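Bianka Virág
Thread, 8:40 in the evening

1/ I want to write a little about reading in a second language as an adult. I moved to Penry for work and I started to read English novels only then. Maybe it helps somebody who is in the same place now.

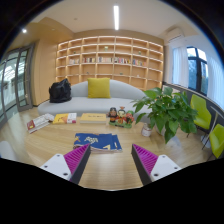

Blue book on the table, shelves all along the room.

2/ At school we read English texts of one page, with a word list beside them. I was good at this. Then I bought my first real novel, 413 pages, and I stopped on page 10. I had looked up so many words that I did not remember who was married to whom.

3/ My mistake was that I wanted to understand every word. In my own language I never did this. As a child I read sea stories without knowing what half of the ropes were called, and I enjoyed them very much.

4/ So I made a rule for myself: 2 words per page, no more. If a third word bothers me, I have to choose which one I want to give up. It is surprising how often the word explains itself a few pages later.

5/ The words I do look up, I write by hand in a notebook, with the whole sentence from the book. I don't write the translation. When I open the notebook after a month, the sentence usually brings the meaning back, and if it doesn't, I cross it out and I don't feel bad.

6/ Somebody will ask which books. I began with crime stories, because everybody told me so. For me this was not so good. In a crime story each small detail can be important, so I was nervous all the time that I had missed the knife.

7/ Family stories were much easier. People eat, they quarrel, somebody sells the house. The same words come again and again, and you can miss a paragraph about the garden without any damage.

8/ Books translated into English are also a good choice. I have the feeling that translators write a more even English, with fewer local jokes. I am not a linguist, so please correct me if this is wrong.

9/ The hardest thing for me is still dialogue. "He could do with a sit-down." "She's not half bad." I know every word in these sentences and for a long time I understood the opposite.

10/ Reading aloud helps me with this. I do it in the kitchen, in the morning, two or three pages with my coffee. My pronunciation is not beautiful but I hear where the joke should be.

11/ In June I finished the longest one until now, 551 pages. It took me the whole spring. I was on the bus when I came to the last page and I missed my stop, so I walked back from the depot with the book under my arm.

12/ And the first novel, the one with 413 pages? I tried it again in the summer. I did not like it very much. The husband is boring and the ending comes too fast. But I could say why, in English, to my neighbor, and we argued about it on the stairs until her soup was burning.

13/ If you also read in a language that is not your first, please tell me what you are reading now and if you use a dictionary on the phone or a paper one. I still use paper. It is slower, and so I think twice before I stand up to get it.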